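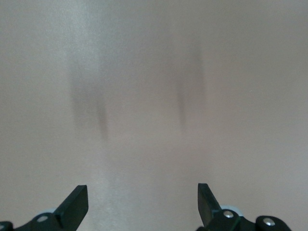

*Pale grey surface with two soft shadows.*

The Futcombe record fair moved to the old corn hall this year, and on the whole the move has done it good. I went up on the early train and was inside by ten. Entry was £3, or free after two o'clock.

The list at the door gave 30 dealers, spread over the ground floor and the balcony. Most of the stock was sixties and seventies pop, with a fair amount of folk and very little classical. Prices were higher than at the October fair in Buven. A clean mono copy of a beat compilation I paid £8 for there was marked at £13.

Rupert Widmer had the long stall by the stage. He brought 420 singles, all in plain sleeves and filed by label, which is slow going if you only know the name of the singer. I found two B-sides I had been after and a French EP with a brass introduction that the British pressing leaves out.

Upstairs, Selma Nikolovski gave a talk on how string parts were added to pop records. She played the same chorus with and without the cellos, then took questions. Ramiro Herrero asked about tape speed, and that took up most of the time left. The balcony speakers are poor and the quiet passages were lost at the back.

Nataša Radonjić was selling sheet music, including song folios from the Premesside shop that closed last spring. I bought one for the guitar chords. Several are wrong, but the piano part is good.

The café does soup and rolls and takes cards. Parking is behind the hall and fills early. The next fair is at Nijs, with the date still to be confirmed. Dealers wanting a table should write to Ilir Vukčević.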